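Lumach Shape Blocks: Frequently Asked Questions

Which shapes are in the set?
Cylinder, cube, heart, hexagonal prism, triangular prism and five-pointed star. All are solid prisms with flat ends, so each one stands upright on a level surface.

Which colors are available?
Red, green, blue and yellow. Color is not tied to shape. A star may be red or green, and replacement blocks are supplied by shape and color, so state both when ordering.

Why do some faces feel rougher than others?
The texture comes from the mold. It is most noticeable on the stars. Light sanding removes it but also dulls the color, and sanded blocks cannot be returned.

What surface should the blocks be used on?
Any flat, rigid board. A pale wooden board gives good contrast with all four colors. Avoid placing blocks directly on perforated metal benches, where the points of the stars can catch in the holes.
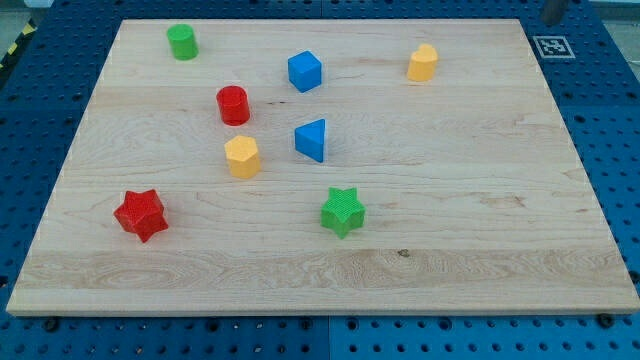 Boards joined from strips should be checked for raised seams before use. Run a fingertip across the joints. If a seam can be felt, turn the board over or sand it with the grain. Knots and darker grain have no effect on use.

Is a board included?
No. Boards are listed separately under part number 1552.

How are the blocks cleaned?
Warm water and dish soap, then a dry cloth. Do not use acetone. Do not put them in a dishwasher.

Can the blocks be stacked?
Yes, on their flat ends. The star and heart have a less regular footprint and should go on top of the stack.

How long does a replacement take?
Orders received by 9 a.m. are packed the same day. Write to Rajitha Majumder in the parts office and include the part number from the packing slip.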